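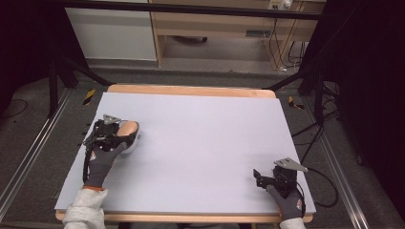
Subject: Re: Sourdough crackers from discard?
Date: Wednesday, April 8, 2020
List: Stono Bakers

> I have a jar of discard that gets bigger every week and I hate
> throwing it out. Has anyone on the list made crackers with it? Mine
> came out chewy in the middle and burned at the edges. I used 200
> grams of discard and baked them at 350.

Yes, and please don't give up on them, they're my favorite thing to make right now! 200 grams is just what I use for one sheet pan, so I don't think your amounts are the trouble. I'd bet on the rolling. Mine were chewy for months because I thought I was going thin enough and I wasn't (the dough springs back on you when you turn around). Let it rest under a towel for half an hour and then roll it again, right on the parchment, until you can almost see the pattern of the counter through it.

The other thing that helped was taking the edge pieces out early. They're always done first. I pull the pan, slide off whatever is brown, and put the rest back for another 6 minutes or so, then shut off the oven and leave the door open a crack.

For 200 grams of discard I add 87 grams of flour, a good spoonful of melted butter, salt, and whatever seeds are in the cupboard. Rye flour is wonderful if you can get it. Lambert Mill was out last time I tried, but the little store in Prenholm still had a few bags of the dark kind, and it makes a cracker that tastes like toast all by itself. Caraway on top, or just flaky salt!

Old discard is fine, by the way. I've used some that sat in the fridge two weeks and it came out sharper, almost cheesy, and I liked it better than the fresh.

Does anybody have a version with oil in place of the butter? I tried olive oil once and they went soft by the next day, but I may have put them in the tin while they were still warm. I'd love to hear what ratio you use.

Happy baking from the north end of town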